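Sarola Home Robotics Program
Frequently Asked Questions

Can a robot do my household chores yet?

In part. Under supervision, the systems studied by the program can carry out a limited set of kitchen and tidying tasks. No system in our trials has been approved to work alone in a resident's home.

Which tasks are being tested?

The current schedule lists 40 tasks, among them clearing a table, moving cups and bowls, folding towels and loading a basket. Of these, 15 are also carried out on the packing benches at our Mernham shop floor — the motions are much the same.

Why are the tests done among ordinary household items?

A bare bench gives results that do not carry over to a real kitchen. Cords, bottles and small appliances are left where residents would leave them, and the arms must work around them.
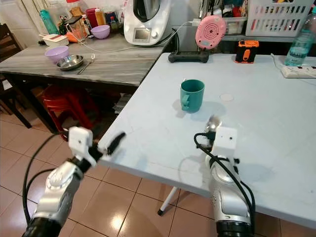 Two-arm station with a teal mug on the table and bowls on the counter behind.

How long does a task take?

Longer than it would take a person. Moving a mug from a table to a counter is allowed 30 seconds in our trials. Folding one bath towel is allowed several minutes.

What do the machines find difficult?

Soft, clear and shiny objects remain the hardest. Plastic bags, drinking glasses and wet flatware account for most of the failed attempts in our records. Stairs are outside the scope of the program.

Will robots replace household or shop-floor staff?

The program has no such aim. Staff at Havwood and Mernham set the task list and may withdraw a task at any time.

May I visit or take part?

Visits to the Havwood site resume in October. Requests should be addressed to Lanying Hao, Program Office, Dekker Building. Please allow 40 days for a reply — group requests may take longer.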